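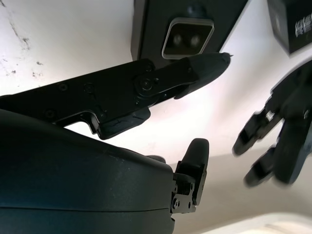 September, 9 at night

Okay, I finally did the small boxes. I've been putting that job off since the move, and tonight I made tea, put the radio on and told myself I couldn't go to bed until I'd made a start. The big stuff was easy (a couch is a couch, it goes where the couch goes) but the little things have been driving me crazy!

Yvette Després called right in the middle of it, of course, and wanted to know if I'd found her earrings yet. No, Yvette. She lent them to me for the Fastberg dinner and I swear I packed them somewhere sensible, and that's exactly the trouble with packing things somewhere sensible. She's given me 16 days, since she wants them for her cousin's wedding.

Anyway, I've decided a white table is the best thing for sorting. Small dark things just jump out at you on it, and on the old brown one at Kurkutley I'd have lost half of them by now.

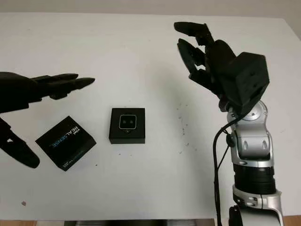

I do love a little black box, I have to admit. I can never throw one out, even when I've forgotten what it came with - there's always going to be a button or a spare key that needs a home. Mom was the same with cookie tins. She had eight of them on top of the fridge and you never knew if you'd get shortbread or thread.

So the new rule is that a box has to have a job by the end of the month or it goes. I give that rule five days, tops. I still have the desk drawer to face, and the bag of cables, and I'm not even thinking about the closet. Tea's gone cold. I'll call Yvette back tomorrow after lunch.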